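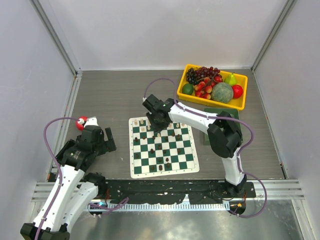
Right arm over the roll-up board, fruit tray at the back.

2020-01-10, Ileo bench

I meant to write this up in June, when the enclosure was a heap of rails on my living room floor, so forgive me for starting in the middle. Ileo is two arms now, sharing one chessboard, and I'm fonder of it than is sensible! The purple cables still bother me a bit – the loop on the right one stands taller than I'd like when the arm reaches for the far ranks, and I want to try another clip past the elbow before I trust it at full speed.

Spent most of the session on the wrist views. The light pieces come out pale on pale wherever they stand on a white square, and the dark ones sink into the green, so the threshold is a compromise (156 for now). 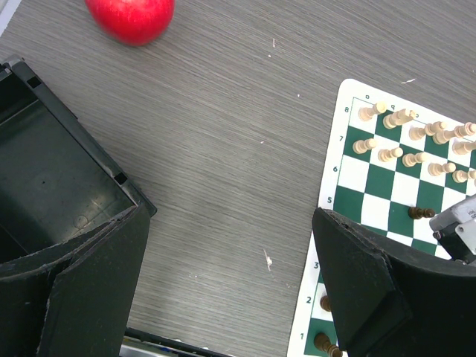 Prillovden wrote back that we should drop the threshold altogether and teach it from the piece bases, tipped ones included, and I've come round to that. It means more labeling, but I rather like labeling with a pot of tea.

Fallen pieces are the next big thing. A pawn on its side wants a different wrist angle, and when several lie close together the fingers are simply too wide for the gaps.
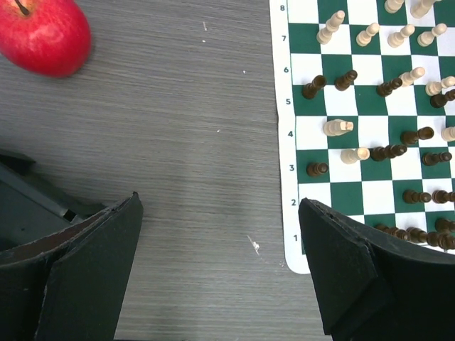 Kuhlmann thinks narrower fingertips would fix most of it and has offered to print 3 pairs, if I send the drawing over. Will do that tonight, with the worn edges marked.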